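Section 4. Setting Up the Two-Arm Cell for the Bag Task

This section is for club members who have finished the safety talk and Sections 1 through 3. It covers powering up the cell, laying out the table, running the arms by hand control, and saving your runs. If you are setting up for the Plolldale meet, follow the same steps and then go on to Section 5.

Two people work the cell at a time. One is the operator and holds the controls. The other is the spotter and stands at the stop button. Swap after each set of runs.

4.1 Before you power up

1. Sign the cell log. Write both names, operator first.

2. Check that both base mounts are tight. Push each one sideways with your palm. If it moves at all, stop and tell Peter Hrubý or Dagmar Malý. Do not tighten the mounts yourself.

3. Look along the full length of the cables on both arms. A cable should hang in a slack loop that clears the tabletop and does not catch on a joint when the arm turns.

4. Open and close each gripper by hand. The fingers should meet evenly. Wipe off any tape residue.

5. Clear drinks, phones and notebooks from the table. They go on the shelf by the door.

CAUTION: Keep hair, sleeves and badge cords away from the joints whenever the power is on, even if the arms are not moving.

4.2 Power and homing

1. Turn on the main switch, then the left arm, then the right arm. Wait for the first arm to finish its start-up before you turn on the second.

2. Start the Halás control program from the desktop. Choose the profile called Istach two-arm. The single-arm profile will load without an error, but only the left arm will answer.

3. The spotter calls "clear." The operator presses Home.

4. Both arms go to the rest position. If one stops short, press the stop button, release it, and home again. If it stops short a second time, shut down and write it in the log.

Note: The speed limit is set to 57 percent in the club profile. Leave it there. Sabina Koubek has the password for the speed page, and changes are made only for competition practice.

4.3 Laying out the table

The bag task uses a thin plastic shopping bag, a basket with toy fruit in it, and a few ordinary objects kept toward the back. The bag is the part that gives people trouble. It folds over itself, slides when you pull on one side, and never lands the same way twice.

1. Put the basket on the left side of the table, within reach of the left arm. Put the toy fruit in it. Any mix is fine, but keep the pieces low enough that nothing rolls out if the basket is bumped.

2. Put the toolbox near the back, latches facing you. Both arms need to pass in front of it without touching it.

3. Drop the bag in the middle, toward the front. Do not smooth it out. For practice runs you may leave a handle on top where it is easy to find. For scored runs the spotter drops the bag and the operator looks away.

4. Leave the small tools along the back wall where they are. Runs saved with and without clutter are kept in separate folders, so do not tidy up in the middle of a set.

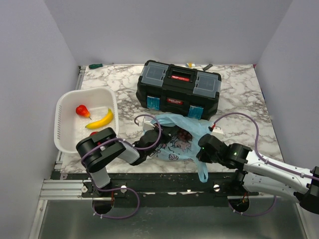

5. Check the reach. Move each arm slowly to the middle of the table and back. The two grippers should be able to come within a hand's width of each other with no warning on the screen.

CAUTION: The program does not stop the arms from hitting each other. The spotter has to watch the space between them. Press stop early. Nobody loses points for a stop in practice.

4.4 Running the task by hand control

1. Start a new run. The counter on the screen goes up by one and the record light turns on.

2. Bring the left gripper down to the bag first. Come in from the side. If you come straight down, you will pin the bag to the table and pinch only a wrinkle.

3. Close slowly. Stop closing when the plastic folds between the fingers. Squeezing harder does not help the grip and will wear out the pads.

4. Bring in the right gripper and take hold of the other side of the bag. Hold the left arm still while you do this.

5. Lift both sides a little and move the grippers apart until the mouth of the bag starts to open. If you feel unsure which layer you have, lower the bag, let go with the right gripper, and try again.

6. Once the mouth is open, hold it with the right arm. Use the left arm to pick a piece of fruit from the basket and drop it in. Start with the piece closest to the bag.

7. Repeat until the basket is empty or the time runs out. Practice runs are limited to 900 seconds.

8. Return both arms to rest and end the run.

Note: Most dropped bags come from step 6, when the left arm lets go. Let go in two moves: open the gripper, pause, then back away in the same direction you came in.

4.5 Marking and saving runs

1. After each run the program asks for a result. Choose Complete, Partial or Stopped. A run with one piece of fruit on the table is Partial.

2. Add a short comment if something went wrong. "Lost right side on lift" is enough. "Bad run" is not.

3. Do not delete bad runs. Rostislav Ševčík uses them when he trains the club's model, and he will ask where they went. The bag folder held 354 runs when this section was last revised in January 2018.

4. Save up to 2 sets per session, then give the cell to the next pair.

4.6 Common problems

The bag tears. Take it off the table, throw it out, and get another from the drawer. Mark the run Stopped. Do not tape a bag, as the tape sticks to the pads.

An arm lags behind the controls. Close every other program on the computer. If it still lags, restart Halás and home again.

The gripper closes but the bag slips out. Clean the pads with a dry cloth. If the rubber looks shiny, ask Dagmar for a new pair.

The fruit lands outside the bag. Leave it and go on to the next piece. You may go back for it at the end if there is time left.

The toolbox was bumped. Finish the run, then move the box back before you start another. Write it in the comment.

4.7 Shutting down

1. Send both arms to rest and wait until they stop moving.

2. Turn off the right arm, then the left arm, then the main switch.

3. Return the fruit to the basket and put the bag in the drawer.

4. Copy the session folder to the club drive. The folder name is the date followed by both sets of initials.

5. Sign out of the log. If you found a fault, leave the red card on the main switch and send a message to Zdislava Havlíček before you go. The Fludevwood team shares this cell and will use it after you.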